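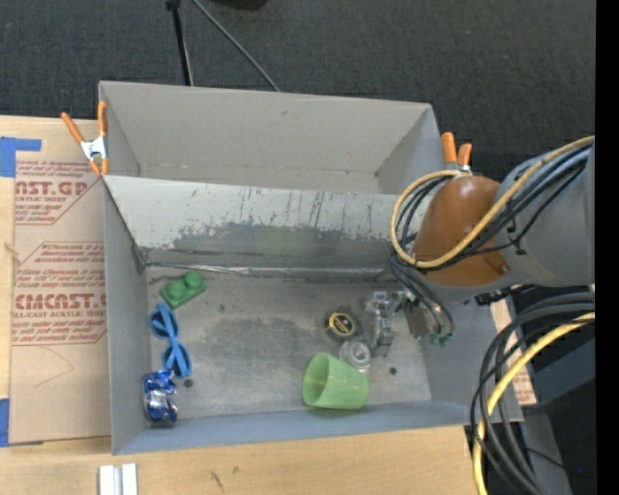
Home Notices Minutes Rules Booking Contact

Search minutes Go

Ovside Workshop Cooperative
Equipment Planning Meeting, Minutes
Date of meeting: 6 July 2025
Status: approved as circulated, with a correction to item 5

Present: chair, minute taker, bench lead, purchasing lead, electrical lead, training lead, two members from the picking group, one member from the metal shop.
Apologies: storage lead.

1. Minutes of the last meeting

Agreed as a fair record. The action on the spare key for the tool crib was carried over again. The action on labeling the air shutoff is done.

2. Picking bench: condition and what to replace

The bench lead went over the state of the bench before any money was discussed. The arm itself is in good order and no work on it was proposed. The trouble is with the bins and what holds them.

The wall between the two bins is scratched all over and the light coating has rubbed away along the lower part. There is silvery tape along the foot of the wall, and it has wrinkled. The floor of the near bin is scuffed and has dark smears in the middle. The picking group said the worn patches matter to them, as the overhead view reads shiny metal differently from the gray coating and they lose items against it. Clear and shiny items are the hardest. The small clear container and the light green cup were both mentioned, and the crushed can.

The metal shop member asked whether the wall could be recoated. The bench lead said it could, but the coating would wear through in the same place unless the picking group changed how low the gripper goes on that side. The picking group did not want to change it before the February trials are written up.

The bins are held with orange-handled spring clamps. The electrical lead said one clamp stands too near the cable loop for her liking and asked for a fixed bracket. The bench lead said the clamps were quick to take off for cleaning and that a bracket would need to be just as quick. It was agreed to price a bracket with a thumb latch.

Decided: buy replacement bins instead of recoating. Keep the old near bin as a spare until the new one has been in use for a full term.

3. Quotes for bins

The purchasing lead had two written quotes.

Traneo quoted 552 dollars for a matched pair in coated steel, delivered, with the dividing wall as a separate piece that bolts in. The wall can be reordered on its own. Lead time was given as "after the summer shutdown" and the purchasing lead will get that in weeks.

Dumlao quoted 500 dollars for a pair in molded plastic, collection only. The dividing wall is part of the molding. The color is a matte gray close to what we have now.

Discussion was long. Points made:

The plastic pair is cheaper on paper but someone has to drive for it, and the van has to be booked and fueled out of the same budget line. The metal shop member thought that would eat most of the difference.

The picking group would rather have the plastic for the matte surface. They asked if Traneo could send a coated sample to put under the lights first. The purchasing lead said samples are free if returned.

The bench lead wanted the bolt-in wall. It is always the wall that goes.

The training lead asked whether either pair would fit on the wooden top without moving the arm. Both drawings show a slightly wider rim than the present bins. The bench lead will cut a card template and try it before anything is ordered. If the arm base has to be moved, then everything has to be calibrated again, and that is a day nobody has in the plan.

Decided: Traneo preferred, subject to the sample and the template. If either fails, go to Dumlao without coming back to this meeting.

4. Acrylic sheet for the guard

Acrylic sheet for the side guard is in the shop and still has its protective paper on. The bench lead asked again that it be left on until the sheet is cut. The metal shop member has offered to do the cutting, and will mark it out from the bench lead's drawing.

The electrical lead pointed out that the guard as drawn closes off the side where the cables come in. She would like a slot with a rubber edge. The drawing is to be changed before cutting. It was also asked that the sheet be stored upright in the rack and not on the benchtop, where tools get put down on it.

No spending under this item apart from the rubber edging, which comes out of consumables.

5. Cables and air lines

The electrical lead reported on the cables at the arm. A yellow cable and a bundle of black and gray ones run along the arm together, and the yellow one makes a wide loop on the side toward the bins. She considers the loop too large and too near the gripper. A second bundle hangs past the corner of the near bin. She recommended a spring return for the dressing on the arm and a covered channel along the table for the rest.

Flemel makes a return kit said to suit arms of this size. Their price list was not current and the purchasing lead has asked for a new one. The chair asked for a ceiling so that the matter would not drift. After some discussion the ceiling was set at 500 dollars for the kit and the channel together.

(Correction: the minutes as first circulated gave this ceiling for the kit alone. It covers both.)

The picking group asked if the work could be done in one go, with the bins, so that the bench is down once. The electrical lead agreed provided the parts arrive in time. If they don't, the bins go first.

The thin tubes at the gripper were discussed. The bench lead would like a box of spare fittings in the drawer under the bench. Agreed, from consumables.

6. Test objects

The picking group asked for a small fund for objects. At present they use whatever members bring in: a tape measure, toy blocks, toy sunglasses, cans, cups and so on. They said this works well for variety but things walk off, and when an object is lost the earlier results for it can't be repeated. They would like two of everything in a labeled box, with the second one kept back.

The metal shop member asked that the tape measure in use not be one from the metal shop. The picking group said they would check.

There was a question about whether food and drink containers should be allowed. The training lead said yes if rinsed. Cans are to be checked for sharp edges before they go in the bin.

Decided: 20 dollars a month, receipts to the purchasing lead. To be looked at again in February.

7. Second gripper

The picking group put forward a case for a second gripper of the same type as the one on the arm, for use while the first is apart. The purchasing lead said there is no money for this in the present year and that it should go on the list for next year's grant application with a proper quote. The picking group were asked to keep a log of the hours lost to gripper repairs so there is something to attach.

The chair said she would not support the request without the log. The picking group accepted this.

8. Bench time while work is done

The training lead runs the beginners' session on the same bench and needs notice. She would accept one missed session but not two in a row. The bench lead will post dates on the board as soon as Traneo confirms delivery. Members who have booked evening time in that stretch will be moved to the small bench if they want it. The small bench has no air.

9. Any other business

The metal shop member asked who orders blue tape, as the roll in the shop keeps running out. Purchasing lead to order a box.

The minute taker asked that quotes be sent to her as files and not as photographs of a screen.

Actions

Purchasing lead: coated sample and lead time from Traneo. Price list from Flemel. Blue tape. Edging for the guard.
Bench lead: card template. Change the guard drawing for the cable slot. Bracket with thumb latch, sketch and price. Dates on the board.
Electrical lead: length of covered channel needed, to purchasing lead.
Picking group: object box and list. Repair log.
Metal shop: cut the acrylic once the new drawing is issued, not before.

Next meeting: first week of next month, in the upper room, after the bench sessions finish.

Comments

picking_bench_evenings
Can the template be tried when the arm is parked? Last time somebody leaned over it with the power on. Also I'm fine with the small bench but I will need air for one of the jobs, so if the big one is down please tell me early.

oldlathe
I still think recoating is worth a try. It's an afternoon and a can of primer. We bought new trays for the wash station two years ago and they were scratched by the end of the month.

minute taker
Recoating was discussed under item 2. If you want it reopened please send a note to the chair before the next meeting.

rivetgun
Does Dumlao's collection price include the lids? Their listing shows lids. We don't need them on the bench but I'd take them for the scrap drawers.

purchasing
No lids in the quote. I can ask.

picking_bench_evenings
Tape measure checked, it's mine.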